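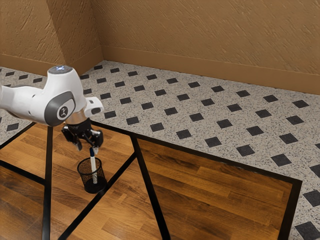

2 min read

April, Sunday, late

Gripper comparison in sim, pen-into-cup task, continued. Tegwen Morgan wanted the two-finger Niskanen and the Ekeck put through the same scene before anyone spends money on either, so I have given up my Sunday to a pencil cup.

Niskanen first. Black fingers, short flange, pen held close to upright with the blue cap on top. 21 tries, 13 with the pen properly in the cup. Most of the misses were the lower end catching the rim and the pen swiveling in the grip like a bored compass needle. I dropped the approach speed and it got better. I also raised the finger friction and it got suspiciously better, so that went back to where it was.

Ekeck, same seed, same cup: 9 out of 21. It holds the pen harder and lets go later, and twice it took the cup along on the way up. Tegwen says the release timing is my controller and not their hardware. She may be right – I copied it from the Hustis job and never read it through.

The mesh on the cup is a nuisance. It looks lovely in the render and the collision model treats it as a solid can, which is fine until a tip touches the wall. Need to ask whoever built the Clarkex scene if there is a finer one. They found time for wood grain and diamond floor tiles, so I live in hope.

To do: rerun Ekeck with its own release timing. Try the pen cap end down. Log wrist angle at contact, which I meant to do last time as well.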